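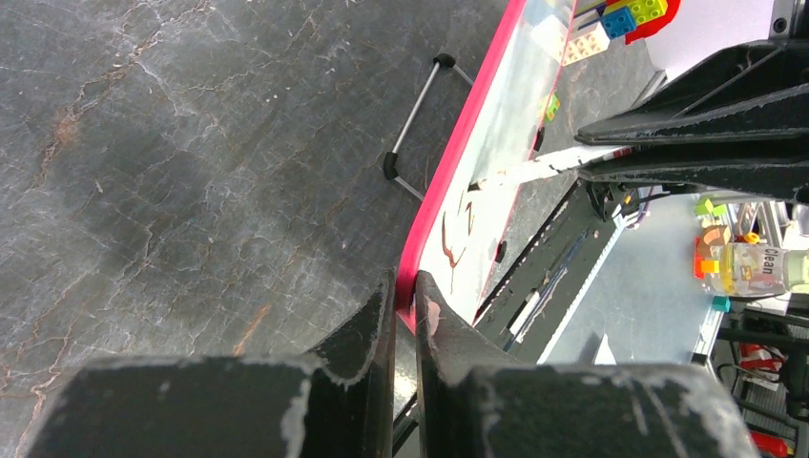
Tamum night market gets a second season and a longer food row

The night market on the old tram yard in Tamum will reopen in September with 42 stalls, 11 more than last year, the district office said on 24th July. The market will run one evening a week until the first frost and will again be free to enter.

Most of the new places have gone to people who cook at home and want to try selling to the public. The district office set aside a full row for them along the north wall, where the power supply was rebuilt over the winter. Each stall there has its own outlet and shares a sink with the stall next door.

"Last year we had one sink for everybody and people stood in line with dirty pans," said Zakhar Pasichnyk, who runs the market for the district. "We heard about it every single week. The plumbing was the first thing we asked money for."

The rest of the yard will keep its old layout. Produce growers stay near the gate so they can unload from the street, and clothing and secondhand goods stay under the long roof. Zenditora, the bakery on Mill Street, will keep its corner stall. It has also asked for a second one to sell soup, and the district office has not yet decided on that request.

Stall fees are going up slightly for returning sellers. First-time sellers pay nothing for their first 3 evenings and the full fee after that. Anyone who signs up and then misses two evenings without calling will lose the place to the next person on the waiting list. That rule existed last year, but several sellers complained it was not applied.

Pasichnyk said it would be applied this time. "We had empty tables in the middle of the row and people at home who wanted them," he said. "It looked bad and it was unfair."

Food sellers must take a short safety class before opening night. The class covers hand washing, keeping cold food cold, and labeling for nuts, milk and eggs. It takes one evening and is held at the library on Zakharchenko Street. There are 40 seats, and a second date will be added if the first one fills up. People who already hold a kitchen permit do not need to attend but have to bring the permit when they collect their stall number.

The market will also change how it handles waste. Sellers have been asked to stop using foam boxes. Paper and reusable dishes are both allowed, and customers may bring their own containers from home. Two wash stations for customers will stand near the exit. Flenex, the company that collects trash in the district, will empty the bins twice each evening instead of once after closing.

Neighbors on the east side of the yard had asked for an earlier closing time because of noise. The district office met them partway. Music will stop an hour before the stalls close, and the generator that ran beside the east fence last year has been removed now that the yard has its own power. Cars will not be allowed to wait on the east lane while sellers pack up. They will have to use the main gate.

Galina, who has lived beside the yard since the trams were still running, said she was glad to see the generator go but would wait to see about the cars. "They said the same thing about the lane last year," she said.

Parking for visitors is at the school lot, a short walk from the gate. The number 3 bus stops across the street and will run its summer schedule on market evenings. Bicycles can be locked inside the yard, to the left of the entrance.

Applications for the remaining stalls are open now at the district office, first floor, and forms can also be picked up at the library. Applicants need proof of address and a short list of what they plan to sell. Growers from outside the district can apply too, but local sellers will be placed first. Sellers will be told by mail whether they have a place, and stall numbers will be handed out at the yard the week before opening.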